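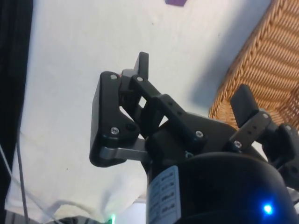
Boltine Business Review | Pricing and Research Desk

Price tests are often run too short. A firm raises the price of one item, watches sales for a week and treats the result as a demand curve. Most of what it has measured is noise, along with the stock customers already had at home.

Rulletti, a supplier of catering sundries in Jodthorpe, took a slower route in August. It split 300 trade accounts by order history and showed 200 of them the existing list price. The rest saw an increase of 9 percent on two product lines. Sales staff were told which accounts were in which group – a weakness, as some of them offered discounts to soften the change.

Sumaiya Rathnayake, an analyst at the consultancy Weerasinghe, reviewed the design. Her main objection was to the unit of measurement. Order count barely moved, but order size fell among the smaller accounts, and an average across the whole group hid the drop. She recommended reporting margin per account, with discounts deducted before the groups are compared.

Rulletti has kept the old price for small accounts and will repeat the test with discounts frozen.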